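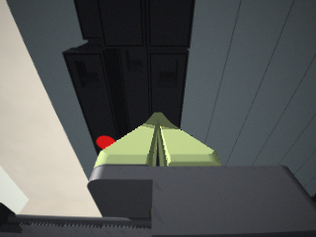 Clirkia Motion Stack: Progress Report to Allside
May 11, 2021

1. Status

Work under the current grant covers three software components: the simulation bridge, the wrist-view perception module and the reach planner. The bridge is complete. Perception and planning both run end to end in simulation, and planning is behind schedule. All results in this report come from simulated kitchens and storage rooms. No hardware trials were planned for this period and none were run.

2. Simulation bridge

The bridge passes rendered wrist views and joint states to the controller over one message channel. Earlier builds used two channels with separate clocks, and the offset between them drifted on long runs. The merged channel removed the drift. Scene files are now checked at load time, and a file with a missing collision mesh is rejected with an error code.

3. Perception

The wrist view is the only visual input. With the fingers closed, the gripper covers a large part of the lower view, and dark cabinet fronts give little contrast between door panels and recesses. The Sorrentino segmentation code, used unchanged in the first build, merged adjacent doors into one region in many such views. We replaced its edge step with one that works on local brightness and added a fixed mask for the gripper and wrist housing.

The mask also hides small markers when a finger overlaps them. The target estimate is now carried forward for up to 14 control steps after a marker is lost -- beyond that the arm stops and the episode is logged as a failure.

4. Planning

The test set holds 1,000 episodes with cabinet targets. The reach planner returned a valid path within the time limit in all but 110 of them. Most of the remaining cases are steep approaches to a cabinet standing next to a wall, where the sampler spends its time on wrist poses that collide with the wall. A biased sampler is written but has not been merged. It fails two regression tests on joint limits.

5. Tooling

Zillby, the episode replay tool, now steps through logs in both directions and shows planner state beside the wrist view. The archive contains 3,964 logged episodes. Logs recorded before the channel merge must be converted before replay, and the converter is in the main repository.

6. Next period

Merge the biased sampler once the joint limit tests pass. Rerun the full test set with randomized lighting. Freeze the controller interface by September -- a later date would delay hardware integration. No change to the budget is requested.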